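March, sorting bench, 9.40 am

Kettle on, radio on, and I've finally made a start on the odds-and-ends pile that came over from Lumville. I'd been dreading it (soft stuff always takes longer than I think) but it's quite pleasant once you get going! Plan for today is simple: small cloth things first, then anything round or padded, then lunch.

Rule I'm sticking to this time: if it's crumpled, it stays crumpled until it's been logged. Last time I smoothed everything out as I went and then couldn't match half of it to the Pruveveck list, which was a very silly afternoon. 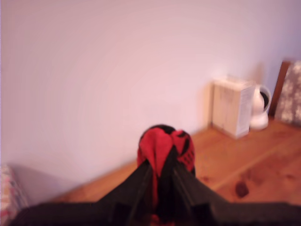
Red and black cloth piece, bunched up. Sock?

I've put it down as "sock or small cloth" for now and will change it if a partner appears. The red has a dark pattern on one side, so a match ought to be easy to spot. It goes under 32 on the sheet. Whoever does the next lot, please use the same wording, because "sock-ish" and "rag, maybe" are both in there already and I'm fairly sure both of those were me.

The wooden surface wants a wipe before we do any pale fabrics. Also we're nearly out of the Shboul labels, the ones that peel off without leaving glue behind. I've asked for 700 more, and 40 of the bigger ones for boxes.

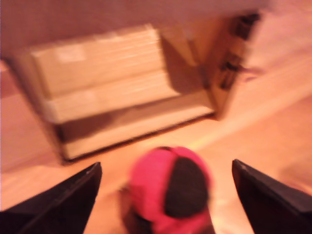

Category: ROUND / PADDED

Pink and black, made up in segments, and I went back and forth between ball and cap. The dark panel made me think cap, then the general roundness made me think ball again. Logged as "round, pink/black" with a query next to it. I'd like a second opinion before it goes on the Clarkomano sheet, as they're fussy about headings.

Still to do: hunt for a second red one, wipe down, find the good marker pen.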